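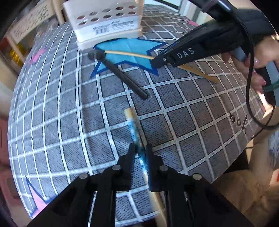
Hand-held gripper loses thin utensils partway through closing -- is this a safety matter?

Posted in: Automation and Robotics > Faults and Incidents
Posted by: Ladan Vahidi
Thursday, February 22, 2018

I am responsible for the manipulation trials at the Drendlow centre in Cornport and would be grateful for advice from members with experience of parallel-finger grippers.

Our operators work with a pair of hand-held grippers, one in each hand, sorting household utensils into a holder. The fingers are driven by a small motor through a Dravotus control board, and the operator's trigger sets the closing command. Until this month the equipment behaved well. We now have a fault that shows itself only with thin objects, such as chopsticks and skewers. The fingers close on the object, hold for a moment, and then open by a few millimetres without any command from the trigger. The object rolls or drops. On one occasion the fingers then closed again at full speed and caught the edge of the operator's glove. There was no injury, but I have recorded it as a near miss.

The log shows error code 642 at each event. The Dravotus manual lists this only as "position deviation" and recommends a restart. A restart clears the code, and the fault returns later in the same session. We have had 14 events in total, all on the left-hand unit. The right-hand unit has the same firmware and has never logged the code.

I have replaced the trigger cable and checked the supply voltage under load. Neither made any difference. Wider objects, including cups and spatula handles, are held without trouble.

I would like to know, first, whether the cause is likely to be mechanical or in the control settings, and second, whether other centres would withdraw the unit from service at this stage. 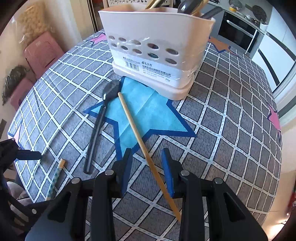 Ortner
Member, Faults and Incidents panel

Error 642 is raised when the fingers stop short of, or travel past, the position the controller expects, and in my experience it points to the finger faces or the drive more often than to the board. Thin objects are the hardest case, as the fingers are almost fully closed and very little travel remains. A chopstick lying at an angle between the fingers, with tape pads on their inner edges, is a good test of this. If a pad has been applied a little too thick, or has begun to lift at one end, the two faces meet before the controller believes they should. The motor continues to push, the current limit is reached, and the controller backs off. It will then try again, and that second attempt would account for the sudden closing you describe.

I suggest the following order of work:

Disconnect the power and confirm that the fingers move freely by hand.
Remove the pads from both fingers of the left-hand unit and clean off any remaining adhesive.
Check the bolts on the finger plates. A plate that has shifted slightly will produce the same symptom.
Fit new pads of equal thickness on both sides.
Run the closed-position calibration again. This step is often missed after a change of pads, and the old zero value stays in memory.
Repeat the trial with the same chopsticks, at reduced speed, before returning to normal settings.

If the code returns after calibration, exchange the motors between the two units. If the fault follows the motor, you have your answer. If it stays with the left-hand unit, the position sensor is the next part to examine.

With regard to your second point, yes, I would withdraw it. A gripper that moves without a command is out of service in our workshop until the cause is found, whatever the force involved.

G. at the bench

we had 642 on ours and it was the firmware. lower the grip force to 40 per cent and it goes away

Ortner
Member, Faults and Incidents panel

I would ask members to be careful with the advice above. Lowering the force may keep the current below its limit and so prevent the code from appearing, but the position error would remain. It should not be treated as a repair.

Ladan Vahidi
Original poster

Thank you both. The left-hand unit was tagged out this morning and the pads have been removed. One of them had been laid over an older strip that was never taken off, so the two faces were not equal. The calibration record also shows that the closed position was last set before those pads were fitted.

New pads are on order. When they arrive we will recalibrate and run 500 closing cycles at reduced speed -- first with nothing between the fingers, then with the thin utensils -- before any operator uses the unit again. I have also asked for the automatic second attempt to be disabled on both grippers, if the Dravotus board permits it. I will post the outcome in March and leave this thread open until then.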